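4.2 What a worn pad does to the stitches

I went into this part of the study thinking the pads were the boring bit. You order a box, you cut them, you sew them up, you throw them out. Then I started keeping notes on how the wound edges behaved, and I've been fussing over pads ever since (my desk drawer at Riis is now full of them). We closed 523 cuts across 17 pads, all from the same Millura batch, and I looked at how well the two edges met after each knot.

The slanted cuts gave us the most trouble. With a cut running across the pad at an angle, the edges want to slide past each other as the knot tightens, and a stitch that looks neat from the top can still leave a little step you can feel with a fingertip. Figure 3 has a slanted cut with two stitches tied, close together, ends trimmed short.

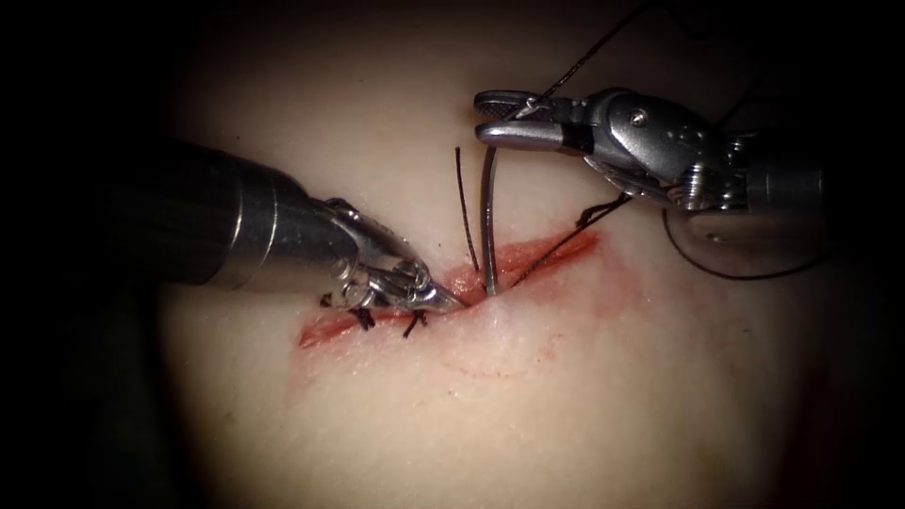 Figure 3. Slanted cut in a skin-like pad, partway through closure. Two knots are in place.

Behrouz Kiani wrote back on an early draft that I was blaming the angle for something the spacing was doing, and that stitches set this close would hold the edges level on almost any cut. Fair point! I went back through my notes and he's partly right – close spacing did help, but only on fresh pads. Once a pad had been sewn and unpicked a few times, the old needle holes started to stretch and the step came back, close stitches or no. I've kept worn pads as a separate group in Table 2 for that reason.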